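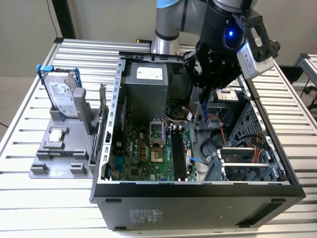

We drove out to Lullbridge on a Thursday for the open afternoon at Otura, the computer refurbishing shop, and stayed a good 2 hours longer than planned. I had never seen the inside of a desktop computer before, and it's a lovely surprise how sensibly it all fits together - the gray power supply in its own corner, the green Dell board, the drive cage with cables threaded through it, and a little metal bracket that holds the CPU down and swings up when you want to get at the socket (the tiny gold pins under it are not for touching, we were told, very kindly, more than once!).

The shop takes in 300 machines a month, mostly from offices and schools, and the hard drives come out in their plastic caddies before anything else. Coffee and poppy seed cake were set out by the front door, and there is free parking behind the building until five.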